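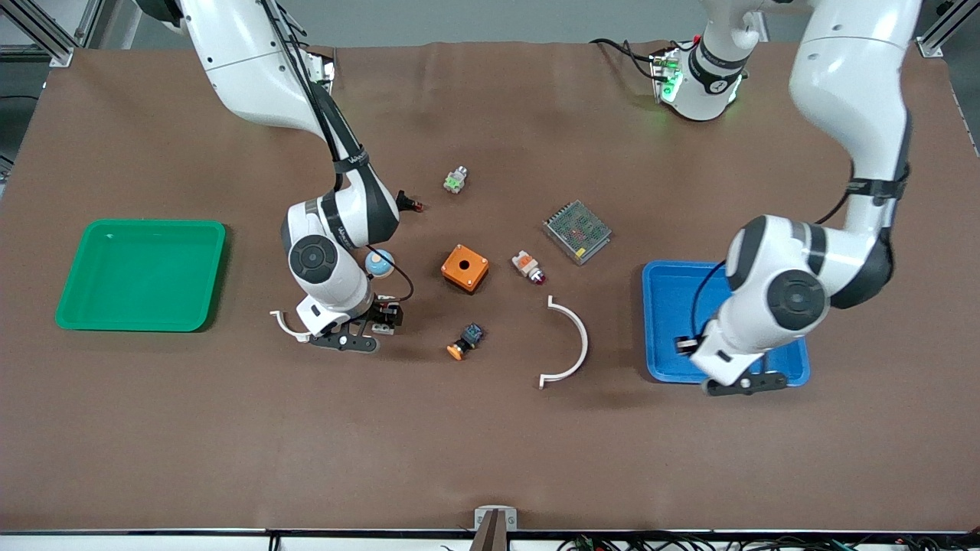 Fault story time, because I finally understand it and I'm far too pleased with myself! Our two-armed sorting cell at Kakmont kept stopping dead on what should be an easy job: electrical bits off the table, into the green tray or the blue one. It'll take the awkward stuff, like that metal power supply with the mesh top, and then fall over on a curved bit of white plastic.

The stop was always error 304, gripper force out of range. Always the right arm. So I blamed the gripper, obviously, and swapped the fingers. Same fault 30 minutes later. Brilliant.

Khải Đàm had a look and asked when I'd last watched the cable and not the fingers. Er. Never?

The gripper cable runs down the outside of the arm in a loop, and when the wrist rolls right over for the curved parts, the loop pulls tight. The signal drops for an instant, the controller reads nonsense and everything halts. I love that it halts, by the way! A safe stop on a bad reading is exactly what you want.

Less lovely: for 2 days I'd been clearing the error and pressing start again. Please don't do that. I had my hand near the trays more than once while hunting for a "bad part".

Fix so far: more slack at the wrist, a new clip higher up, and a limit on how far the wrist can roll. Ran it all Sunday afternoon with no 304s. The Berkberg cell has the same cable run, so that's getting checked next.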